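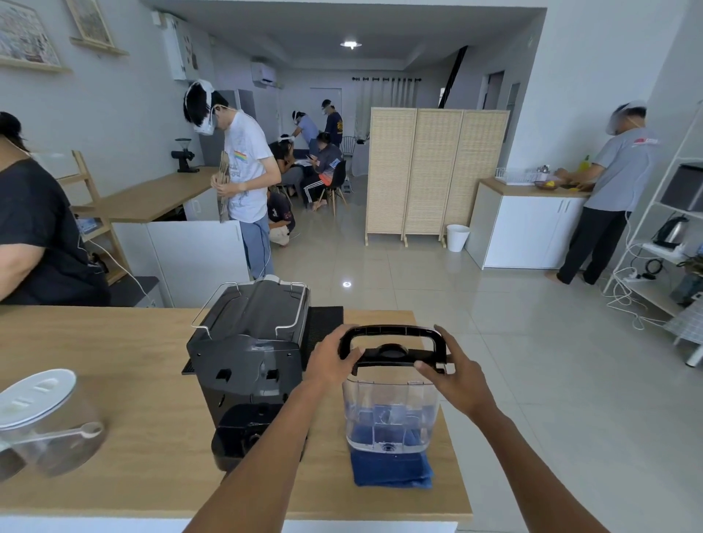 Limescale

Limescale is the chalky, off-white crust that hard water leaves on anything it touches for long enough. Most of it is calcium carbonate, the same stuff as chalk and marble, usually with a bit of magnesium mixed in. I've been keeping this page going for a good while now and I keep adding to it, so forgive me if some parts are longer than others (the kettle part got away from me).

Where it comes from

Rain starts out soft. It picks up carbon dioxide from the air and the soil, which makes it very slightly acidic, and then it trickles down through limestone or chalk and dissolves a little of the rock on the way. The result is calcium bicarbonate, which stays dissolved and invisible, and that's what comes out of your tap.

Then you heat it. Warm water can't hold on to its carbon dioxide, the gas leaves, and the calcium bicarbonate turns back into calcium carbonate, which hardly dissolves at all. So it drops out and sticks to whatever's nearby, and the hottest surface gets the worst of it. Evaporation does the same job more slowly, and that's your white ring around the faucet. Stalactites grow in caves by much the same chemistry, minus the heating, and I still think that's wonderful!

Hard water and soft water

Hardness is usually given as milligrams of calcium carbonate per liter, which is the same as parts per million for everyday purposes. The common American scale calls anything up to 60 soft, 61 to 120 moderately hard, 121 to 180 hard, and everything over that very hard. My own kitchen tap came in at 203 when I tested it in May, so I write all this as a sufferer.

You'll also run into "grains per gallon," mostly on softener boxes. One grain is a little over 17 parts per million. Germany has its own degrees, France has different ones, and they don't match, so check which kind your test strips use before you panic. I once read a German chart with American numbers and spent an evening convinced we were drinking gravel.

Temporary and permanent hardness

Old textbooks split hardness in two. Temporary hardness is the bicarbonate kind, the one that boils out and makes scale. Permanent hardness comes mainly from sulfates and chlorides of calcium and magnesium, and boiling doesn't shift it. My friend Anjana Samarakoon, who taught chemistry to teenagers for 14 years, thinks both names are terrible and would like them retired. I sort of agree, but you'll still see them everywhere.

What it does around the house

Kettles are the famous victim. Scale conducts heat badly, so a coated element has to work harder to warm the same water. Coffee makers, steam irons, humidifiers and water heaters all suffer too, especially where the water has to squeeze through something narrow. Shower heads start spraying sideways. Glasses come out of the dishwasher cloudy (although some cloudiness is etching, which is damage to the glass itself and won't wash off, sorry).

Soap behaves oddly as well. Real soap reacts with calcium to make a sticky scum, so you use more and get less lather. Modern detergents mostly get around this.

Is it bad for you? Not that anyone has shown me. Calcium and magnesium are things we need anyway, and plenty of people prefer the taste of moderately hard water.

Getting rid of it

Acid dissolves scale, and the fizzing is carbon dioxide coming off. White vinegar works and smells up the place. Citric acid powder is what I use, 20 grams in a liter of water, left to sit and then rinsed out very thoroughly. One catch is that strong, hot citric acid can form calcium citrate, which is its own stubborn deposit, so warm is plenty. Lactic and sulfamic acids turn up in store-bought descalers.

Please follow the manual if your appliance has one. Some makers don't want vinegar anywhere near their rubber seals. Keep all of it away from marble and limestone counters, which are made of the very thing you're dissolving, and never mix any acid with bleach. That releases chlorine gas.

Keeping it away

Ion-exchange softeners swap calcium and magnesium for sodium and get recharged with salt. Filter jugs do a smaller version of this, often with hydrogen in place of sodium. Reverse osmosis takes out nearly everything, and some appliances don't like water that empty. Magnetic gadgets that clamp to the pipe have been sold for decades, and the test results are all over the map. Dinesh Bhuiyan wrote to me swearing by his, Traian Bucur wrote to say his did nothing whatsoever, and I've left both of their notes on the comments page.

See also

Calcium carbonate; Descaling; Stalactite; Water softening; Soap scum

Last updated Oct 31, 2021. The section on grains per gallon was corrected after a note from Dilruba Liyanage.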